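로봇 시연장에서 배워 온 작업대 정리법

집에서 쓰는 작업대 이야기를 이 페이지에 몇 번 썼는데, 이번에는 남의 작업대를 보고 온 이야기다. Widcombe에서 5월에 공개일을 열었고, Lyons 건물 2층 작업실에서 양팔 로봇이 상자와 펜을 다루는 시연을 했다. 오전 9시부터 입장이었고 예약은 필요 없었다. 로봇을 잘 아는 편은 아니다. 처음에는 팔이 어떻게 움직이는지 보러 갔는데, 보다 보니 책상을 어떻게 차려 놓았는지가 더 눈에 들어왔다.

시연에 쓴 프로그램 이름은 Wotent라고 했다. 진행자 설명으로는 팔 두 대가 각각 따로 움직이는 것보다 같은 물건을 두고 맞춰 움직이는 쪽이 훨씬 어렵다고 한다. 사람도 마찬가지여서, 왼손이 상자를 제대로 잡아 주지 않으면 오른손이 아무리 좋은 칼을 들고 있어도 선이 비뚤어진다.

책상부터 적는다. 큰 책상 하나가 아니라 밝은 베이지색 책상 두 개를 앞뒤로 붙인 것이었다. 일은 대부분 앞 책상에서 하고, 당장 안 쓰는 물건은 뒤쪽으로 물려 둔다. 집에 큰 작업대를 들일 자리가 없으면 이 방법이 괜찮다. 높이만 맞으면 접이식 두 개로도 된다. 높이가 조금 다를 때는 낮은 쪽 다리 밑에 얇은 합판 조각을 괴고, 흔들리는지 손바닥으로 눌러 본다.

이음매는 작업 중에 신경이 쓰이는 곳이다. 연필심이나 작은 나사가 틈으로 빠지고, 종이를 대고 글씨를 쓰면 선이 튄다. 작업하는 자리가 이음매에 걸치지 않도록 앞 책상 폭을 넉넉히 잡는다. 우리 집 앞 책상은 깊이가 510mm인데, 종이 상자를 접거나 소형 가전을 여는 정도는 이 안에서 다 된다.

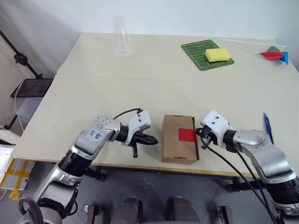
뒤쪽 책상에 무엇을 두느냐도 정해 두는 편이 좋다. 나는 예전에 뒤쪽을 전부 공구 자리로 썼다가 바꿨다. 손을 뻗을 때마다 작업물 위로 팔이 지나가니 자꾸 뭔가를 쓰러뜨렸다. 지금은 키 큰 것은 왼쪽 뒤, 납작한 것은 가운데와 오른쪽 뒤에 둔다. 물통, 접착제 통, 스프레이처럼 쓰러지기 쉬운 것은 오른손이 다니는 길에서 뺀다. 왼손잡이라면 좌우를 바꾸면 된다.

상자에 표시 붙이기

시연에 쓴 종이 상자에는 새빨간 네모 스티커가 붙어 있었다. 이건 그날 바로 따라 해 봤다. 집에 있는 상자는 대개 갈색이고 위아래가 헷갈린다. 창고에서 꺼내 올 때마다 돌려 보게 된다. 스티커를 붙일 때는 다음과 같이 한다.

- 색은 한 가지만 쓴다. 종류별로 색을 나누려다 보면 몇 달 뒤에 뜻을 잊는다.
- 위치를 통일한다. 나는 앞면 오른쪽 위로 정했다.
- 골판지 가루를 마른 천으로 한 번 닦고 붙인다.
- 붙인 뒤 60초 동안 엄지로 눌러 준다. 급히 붙인 것은 여름에 다 떨어졌다.
- 뚜껑을 접어 닫는 상자는 접히는 선을 피해서 붙인다.

상자를 자주 여닫는다면 뚜껑 끝에 손가락 들어갈 틈을 만들어 두는 것도 좋다. 칼로 한 번에 뚫지 말고 양 끝에 송곳으로 구멍을 낸 다음 그 사이를 자른다. 그러면 끝이 더 찢어지지 않는다.

펜은 어디에 두나

작업대에서 제일 자주 사라지는 것이 펜이다. 전용 꽂이를 사도 결국 꽂이에는 안 쓰는 펜만 남는다. 나는 책상 위에 마스킹 테이프로 짧은 선을 하나 그어 두고 쓰던 펜을 거기에 내려놓는다. 선은 앞 모서리에서 손바닥 하나 들어간 곳이 알맞다. 더 앞이면 팔꿈치에 걸려 바닥으로 떨어진다. 둥근 펜은 클립이 달린 것을 고른다. 클립이 있으면 잘 구르지 않는다.

색도 중요하다. 밝은 책상에는 진한 파란색이나 검은색 펜이 눈에 잘 띈다. 흰 펜이나 투명한 자는 몇 번이고 찾게 된다. 투명한 자 끝에 색 테이프를 감아 두면 한결 낫다. 유리병이나 투명 플라스틱 통도 흰 벽 앞에서는 윤곽이 잘 안 보인다. 벽 쪽에 두어야 한다면 목에 고무줄이라도 하나 걸어 둔다.
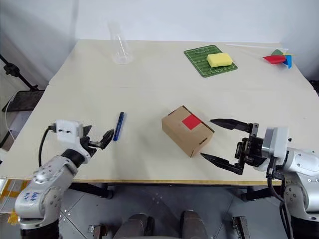
종이 상자와 파란 펜을 사이에 둔 두 로봇 팔. 뒤쪽 초록 매트에 노란 스펀지가 놓여 있다.

물건 밑에 매트 깔기

축구장 그림이 있는 매트는 솔직히 내 취향은 아니지만, 선이 그어져 있는 매트 자체는 쓸모가 있다. 흰 선을 기준으로 물건을 놓으면 다음번에도 같은 자리에 돌려놓기 쉽다. 집에서는 남는 재단 매트를 쓰면 된다. 없으면 두꺼운 펠트지도 괜찮다. 젖은 스펀지나 붓을 올려 둘 매트는 뒤로 물이 배지 않는 것으로 하고, 일이 끝나면 세워서 말린다. 눕혀 두면 책상에 자국이 남는다.

전선 정리

로봇 팔에는 검은 케이블이 여러 군데서 둥글게 늘어져 있다. 처음에는 왜 바짝 묶지 않았는지 궁금했다. 물어보니 관절이 도는 만큼 여유가 있어야 한다고 했다. 집에서 쓰는 전동 공구나 스탠드도 같다. 목이 꺾이는 스탠드의 전선을 기둥에 꽉 묶어 두면 몇 년 안에 꺾이는 부분의 피복이 갈라진다. 가장 멀리 뻗은 상태에서 길이를 재고, 거기에 주먹 하나 들어갈 고리를 더한 다음 묶는다. 케이블 타이보다는 벨크로 끈이 낫다. 나는 Skuvetti 벨크로 끈을 길게 사서 잘라 쓴다.

책상 앞으로 내려오는 선은 무릎에 걸리지 않게 옆으로 돌린다. 앉아서 일하는 사람은 특히 그렇다. 멀티탭은 바닥에 두지 말고 책상 다리 안쪽에 붙인다.

바닥 테이프

바닥의 노란 테이프도 쓸 만한 방법이다. 우리 집 차고에서는 의자를 두는 자리와 청소기를 세우는 자리에 표시를 해 두었다. 바닥이 타일이면 줄눈을 피해서 붙이고, 먼저 먼지를 쓸고 물걸레로 닦은 뒤 완전히 말린다. 떼어 낼 때는 드라이어로 데우면서 낮은 각도로 당긴다. 남은 끈끈이는 식용유를 조금 묻혀 문지르고 주방 세제로 닦는다. 나무 바닥에는 식용유를 쓰지 않는다. 얼룩이 진다.

두 손을 쓰는 순서

마지막으로 손 이야기. 시연 뒤에 진행자가 관람객에게도 해 보라며 상자를 하나씩 나눠 주었다. 뚜껑을 열고 펜을 넣고 닫는 일이다. 나는 펜부터 집었고, 그래서 한 손으로 뚜껑을 열다가 상자를 밀어 버렸다. 상자를 먼저 잡고, 열고, 그다음에 펜을 집으면 된다. 본드 작업도 이 순서대로 하면 손이 덜 꼬인다. 뚜껑이 있는 것은 먼저 다 열어 두고, 잡을 것을 잡고, 그다음에 도구를 든다.

다음 공개일은 아직 날짜가 안 나왔다. 가려는 사람은 건물 옆문으로 들어가면 되고, 정문 쪽 계단은 공사 중이라 돌아가야 한다. 주차는 길 건너편이 낫다.

댓글

마루끝
벨크로 끈 얘기 공감합니다. 저는 케이블 타이로 묶었다가 스탠드 하나 버렸어요. 끈 폭은 어느 정도로 쓰시나요?

글쓴이
좁은 것 씁니다. 넓은 건 얇은 전선에 감으면 헛돌아요.

콩비지
책상 두 개 붙였을 때 틈은 그냥 두시나요? 저희는 그 사이로 쌀이 들어가서 고생했습니다.

글쓴이
부엌에서 쓰실 거면 위에 넓은 테이프를 붙이거나 식탁보를 덮으세요. 저는 작업실이라 그냥 둡니다.

옥상텃밭
저도 그날 갔는데 아이가 바람개비만 쳐다보더라고요 ㅎㅎ 상자 나눠 준 건 집에서 씨앗 봉투 넣는 데 쓰고 있어요. 빨간 스티커 아이디어 좋네요.

늦은저녁
식용유 대신 선크림도 됩니다. 유통기한 지난 거 있으면 써 보세요.

관련 글
- 접이식 책상 다리 흔들림 잡기
- 골판지 상자로 서랍 칸막이 만들기
- 재단 매트 휘었을 때 펴는 법
- 스펀지 오래 쓰는 보관법
- 차고 바닥 청소, 비 오는 철 전에 할 일

문의: 페이지 하단 쪽지함 | 글과 사진의 무단 전재를 금합니다 | 맨 위로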